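Plinau Opens Its Neighborhood Lunch Program to Families Across the Tawfik District

August 2021 - Plinau is delighted to share that its neighborhood lunch program, which started as a small weekly meal for older residents, will open to families with school-age children this September. Sign-up begins right away, and there is no cost to take part.

Anyone who has stopped by for a bowl of lentils over the past year will know how much these lunches have come to mean to people here. Folks come for the food and then stay on for another cup of tea, and before long they are swapping seeds, recipes and the names of good plumbers. The program served 3748 meals in its first year, and the kitchen team would like everyone who peeled, stirred, carried and washed up to know how grateful they are.

"I used to cook for my own four children, and I thought that was a crowd," said Mahlet Mamo, who leads the kitchen. "Now I make the big pots of shiro and people come back asking if there is any left to take to their mother. Of course there is. We always make extra."

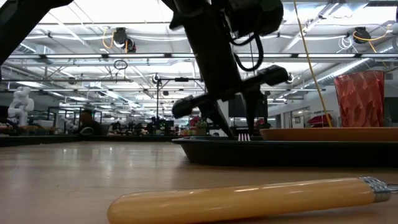 The fall menu will keep the dishes regulars ask for most, among them the red lentil stew, the cabbage and carrots, and the rice soup that Oranuch Saithong brought to the program last winter. She will also be leading a cooking hour for parents and children twice a month, with simple suppers that can be made on one burner and packed for lunch the next day. Children are very welcome to help, and yes, they may lick the spoon when they are done!

The larger program has been made possible by a gift from Sullisix, the family-run grocery supplier, which has promised rice, flour, cooking oil and fresh vegetables through the coming year. Wideo, the local delivery service, will bring meals to 700 homes where getting out to lunch is hard - a part of the work that Tsehay Lemma has been hoping to see grow for a long while.

"My neighbor broke her hip and missed the lunches terribly," said Lemma, who looks after home deliveries. "She told me the soup was lovely but what she wanted was the gossip. So our drivers have been told they are allowed to stop and chat a little."

Lunch is served from noon until 2, and families can sign up at the front desk or ask Shewit Nigatu for a form. Please mention any allergies when you do.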